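Subject: Re: [wallmaps] Moving rolled maps to a new building
To: wallmaps list

Zamfira Onu wrote:

> We have to be out of the old Sandholm school building by the end of June.
> The collection is 286 wall maps, nearly all of them rolled, most on
> cloth, some on bare paper. The longest are 90 inches on the roller.
> The new room has shelving but no map cases yet. I have a quote from
> Rankin to move everything in one day, and they want to know how it
> will be packed. Has anyone moved this many at once? I am mostly worried
> about three things: whether to take the wood rollers off, what to wrap
> them in, and how to keep track of which is which when they all look the
> same from the outside.
>
> We also have the Lerero set, the big physical geography ones, and the
> varnish on those is in bad shape. I don't want to unroll them if I can
> help it.
>
> Zamfira

Zamfira,

We did a move like yours when our department gave up its second floor. Ours was smaller, but the maps were the same kind of thing, so I'll go through your three questions in order and then say something about the Lerero set.

Rollers. Leave them on for the move. I know there is an argument for taking them off, and in the long run I agree with it for the bare paper ones. Old rollers are acidic and the tacks rust. But it's slow work and you will be doing it under a deadline. We tried taking off the first 22 and tore two of them. After that we left the rest alone and dealt with them over the following winter, at a proper table with good light. If a roller has a metal bracket or a hook that sticks out, pad it with folded cotton or take out the screws and put them in a labeled envelope. A loose bracket will go straight through the map next to it.

A spring roller is a separate problem. If the spring still has tension on it, tie the map closed in two places with flat cotton tape before you lift it off the wall. Don't use rubber bands or string.

Wrapping. We used unbuffered tissue next to the map and then plastic film on the outside for the day of the move only. Several people on this list will tell you never to put film around a map, and for storage I agree with them. For a trip across town in a truck, with a chance of rain at both ends, I would rather have it on. Write the date on a sheet by the door and take the film off everything within a few days of arrival. We had one roll that got overlooked behind a radiator cover for most of a summer, and the cloth smelled of mildew when we opened it. It aired out, but it took weeks.

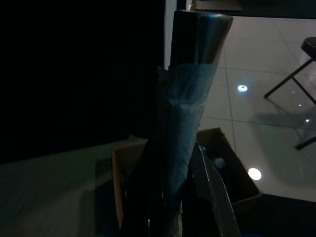
A roll in plastic film, with cardboard boxes behind.

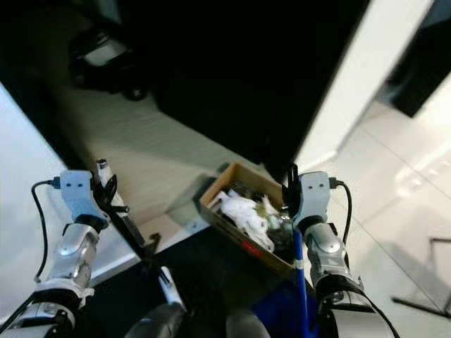

For the short ones, ordinary tall cartons standing upright work fine as long as you don't pack them tight. You should be able to lift any one roll out without the others coming with it. Anything longer than the carton should lie flat. We laid our long ones on a sheet of foam board on the truck floor, two deep at most, and nothing went on top of them. For your 90 inch maps, ask Rankin for the inside length of the truck box and not just the length of the truck. We were given the wrong number and ended up with six maps riding at an angle.

If there is any money, buy a few hard tubes for the worst cases. We bought Droltine tubes in the wide diameter and rolled the map around the outside of the tube, not inside it. Putting a brittle map inside a tube means somebody has to get it out again, and the edges catch every time. Wrap it around, cover with tissue, tie it, and then it can go in a box or on a shelf as is.

Labels. I would spend more time on this than on anything else. Ours had numbers written on the back in pencil, always on the inside end of the roll, where they were no use at all. Before the move we made a paper tag for each map with the number, the short title, and the length. The tag was tied on with cotton tape at the left end, so that all the tags faced the same way on the shelf. Then a second list, on paper, saying which carton each number went into. Keep one copy with you and tape another inside the new room. Don't stick anything to the cloth or to the film. Film gets pulled off and thrown away, and your label goes with it.

If you can't read the title without unrolling, tag it "not identified" and give it a number anyway. We had fewer than I expected and most were sorted out in an afternoon.

I would not try to do all of it in one day. The truck can take one day, but the tagging and tying took the two of us most of three weeks, a couple of hours at a time after 4:00 when the hallway was clear. You can do the tags now and leave the wrapping until the last week.

The Lerero maps. We have an incomplete run of those too. The varnish flakes along the creases and the flakes take the printed color with them. If they are already rolled with the printed side in, leave them as they are. Don't try to re-roll them printed side out, even though that is the usual advice for storage. A conservator looked at ours and said to keep them somewhere cool and even, lying flat, supported along the whole length, and to wait until there was money to treat them. She estimated 100 hours for our run, which is why they are still waiting. Put them on the truck last so they come off first, and carry each one with two people.

On the shelving: check the depth before you accept it. Ordinary book shelving is too shallow and the ends will stick out into the aisle, where a cart will hit them. We took out every second upright and ran boards across. That gave us long flat bays, and we haven't needed map cases except for the flat sheets. Line the boards with something if the wood is raw.

One more thing on the Rankin quote. Ask whether their coverage is by weight. Ours was, with a different mover, and a wall map weighs almost nothing, so the figure they would have paid on a lost one was silly. We added the move to the college's own policy with one phone call.

I can send you our tag template and the carton list as a spreadsheet if you write to me off list. The columns will need changing because ours sort by county first.

Does anyone else have experience with spring rollers that have seized? We have three and I would like to get them off without cutting the cloth.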